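Vurnanel: two-arm bench build, gallery

Build log pictures and notes by Delyth Beddoe. Page last revised June 2018.

Vurnanel is a pair of arms on a shared workshop bench, set up to handle clothing with belts, straps and drawstrings. The mechanical side was finished in May. The notes on this page cover the gripper fingers, the cable routing, the wrist cameras and the belt task, in no strict order. Wiring diagrams and the parts list are on the Grevden page and are not repeated.

Belt task, close view

The task is stated simply: take a belt already threaded through the waistband of a garment and work the buckle end with both grippers. One gripper holds, the other moves. The control loop runs on the workshop PC under Movon, which sends joint targets to both arms and logs whatever the cameras return. Movon has no idea what a belt is. It replays or follows targets, and all the cleverness, such as it is, sits in the targets.

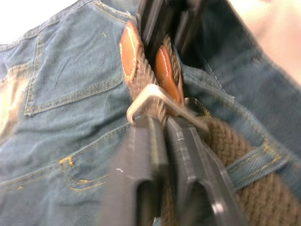
Finger geometry took more time than the rest of the arm put together. The first set had a rounded tip, copied from a design meant for picking up blocks. Rounded tips push fabric away before they close on it. The second set had flat faces and a sharp front edge, which caught on stitching and pulled loops of thread. The current set keeps the flat face, with a bevel on the outside and a window cut through each finger to save weight and let the camera see a little more of what is held.

Braided belts are the hard case. The weave gives under pressure, so the gripper closes further than it would on a solid strap, and the current reading that normally means "object held" arrives late. I raised the closing limit and lowered the speed over the last part of travel. The grip is better. The cycle is slower. A belt with a smooth face behaves the other way round: the reading comes early and the strap can slide lengthwise if the two arms disagree about where it is.

Buckles are a separate problem. Bare metal throws a highlight straight into the wrist camera at certain angles, and automatic exposure then darkens everything else. Exposure is now fixed by hand at the start of a session. The cost is a washed-out background near the window side of the bench, which does no harm to the task.

Notes on the wrist cameras:

Focus is fixed and set for the fingertips. Anything past the bench surface goes soft.
Motion blur is worst at the finger bases during a fast approach. Slower approach, less blur. More light would also do it.
The mount is held by 2 screws. Check both before each session. A loose mount shows up as a drift in the grasp point and looks exactly like a calibration fault.

Bench and reach

The arms are fixed along the near edge and work inward. Base spacing was chosen by laying garments out and marking where the grippers had to meet, then moving the bases apart until the elbows stopped fouling each other. Chege, the planner script, keeps a no-go volume between the two forearms. It is a plain box and it is too large. Shrinking it would gain some reach in the middle, at the price of more near misses than I care to watch.

Garments go down flat with the waistband toward the arms. Turned the other way, the grippers have to reach across the legs, and the cables drag over the cloth. They drag somewhat in either case.
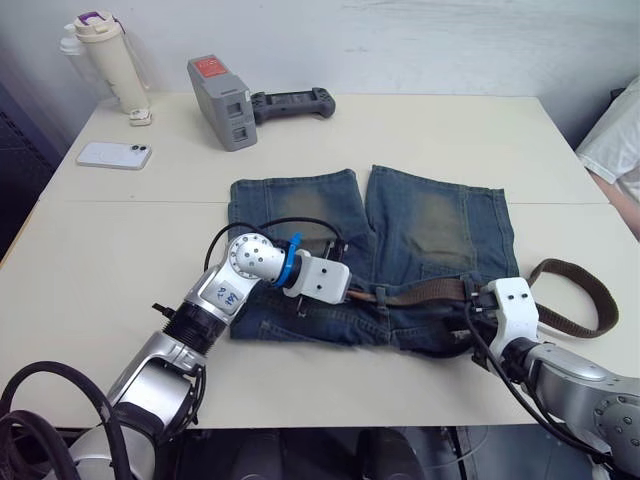

Denim shorts with a brown leather belt, both grippers at the waistband. The free end of the belt is out to the right.

Shorts are the easier garment on this bench. Full-length trousers need a fold before they fit inside the reach of both arms, and the fold adds a ridge that shifts when the waistband is pulled. Denim is stiff enough to stay roughly where it is put. Lighter cloth has to be taped at the hem, and I do not count taped runs.

The seam between the two table sections is a known nuisance. The far section was shimmed to bring the tops level, and the match is good enough for cloth. A hard edge, such as a buckle dragged across it, can still catch. Work is kept on the near section where possible.

Run record so far

305 runs logged with the current fingers.
95 of those were stopped by hand, mostly for a strap slipping out of one gripper while the other was still pulling.
21 were thrown out for camera faults and are not used for tuning.

The stop count is higher than it needs to be. I stop a run when the belt begins to twist, although a twisted belt can sometimes be recovered. A later version of Chege should be able to tell the two cases apart from the gripper current alone. At present it cannot, and the threshold I tried gave as many false stops as I did.

Cables

External cabling was a choice made to save time. It runs outside the arms with slack left at each wrist for full rotation. Too little slack and the wrist stalls near its limit; too much and the loop hangs low enough to touch the work. The slack was set with the wrist turned fully outward, then clipped. Internal routing would need a new forearm shell, and the shell would need reprinting for both sides.

If you are copying this build, label every cable at both ends before closing anything up. Left and right gripper leads are identical and will plug into each other's sockets without complaint. The arms then move correctly and the wrong hand closes.

Still to do

Softer pads on the finger faces, thin enough to keep the present closing gap.
A smaller no-go box in Chege.
Repeatable lighting over the near section.
A script to sort logged runs by belt type. At the moment this is done by reading file notes, and the early ones have none.

Finger files are on the Grevden page under the Vurnanel heading. Use the revision with the window cut; the solid version is kept only for reference and is too heavy for the wrist motor at full reach.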